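Why do black things look black?

Light from the Sun or a lamp looks white, but it is a mixture of colours. When it lands on an object, some of the colours bounce off and some soak in. Your eyes pick up the ones that bounce off. A ripe tomato sends back mostly red light, so you see red.

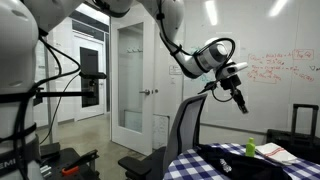 Black things soak up nearly all the light that reaches them. White things send most of it back. Put the two side by side and the difference is easy to see, as with the black cable looping over the white arm. Even so, most black things are not perfectly black. A little light still gets away – enough to show you a shiny patch or a worn edge.

Light carries energy, and when it soaks in, the energy turns into heat. A black jacket left in strong sunshine warms up faster than a white one of the same thickness. 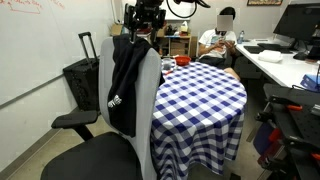
Why are creases hard to see in black cloth?

We see a fold because one side of it is brighter than the other. On white cloth the bright side is very bright, so the fold shows clearly. On black cloth both sides are dark. Cotton and wool also have tiny gaps between their threads, and light gets lost in them.

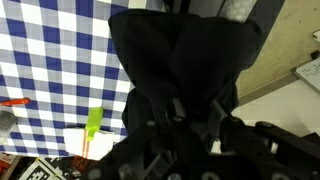
Kenneth Cabanatuan writes from Merkdale to say that his black school jumper looks grey next to his new one. Washing can do that. Some of the dye comes out each time, and the cloth then soaks up less light than it did before.

Words to know
Absorb: to soak up
Reflect: to bounce back
Dye: a substance used to colour cloth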